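Report of Visit: Pettigrew Refreshment Services, Momthorpe

Submitted by Parviz Ghaffari, Office of Workplace Facilities

On January 24, 2019, representatives of this office visited the Pettigrew site in Momthorpe at the invitation of its operations manager, Reginald Montoya. The purpose of the visit was to review how small break rooms are stocked and laid out before our own rooms on the second floor are refitted in April. The site has 435 employees and 11 break rooms, of which we toured two.

The first room is set up for bottled drinks only. Hot drinks are served in the main cafeteria, and coffee makers were taken out of the smaller rooms last year.
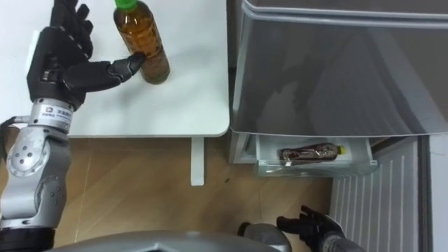
Mr. Montoya explained that the stocking policy favors low storage that can be reached without bending over a deep shelf. Each room is assigned a fixed list of drinks, and requests for changes are reviewed by his department. The refrigerator stands beside a white table, so that a bottle can be set down while the clear pull-out drawer is open. Bottles are stored on their sides in this drawer, and the one inside at the time of our visit lay with its yellow-green cap to the right. We consider this arrangement suitable for our narrower rooms.

Supplies are ordered through Braltine, which delivers up to 700 bottles a week to the site. Deliveries are received at the rear entrance and taken to the rooms before the first shift.

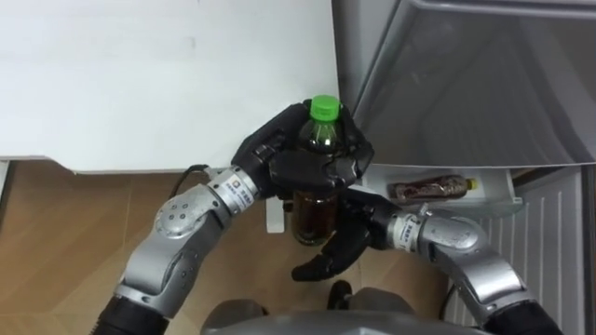 The choice of drinks was also discussed. Pettigrew dropped most sodas from its list after a survey of employees and now offers water, juice, and tea. Bright caps such as the green one on the bottle of dark brown drink are easy to pick out, and Mr. Montoya recommended keeping one cap color to a row. The second room follows the same plan with a Vulus cabinet for cups and napkins.

Floor plans and the current drinks list have been requested from Pettigrew and will be circulated on receipt.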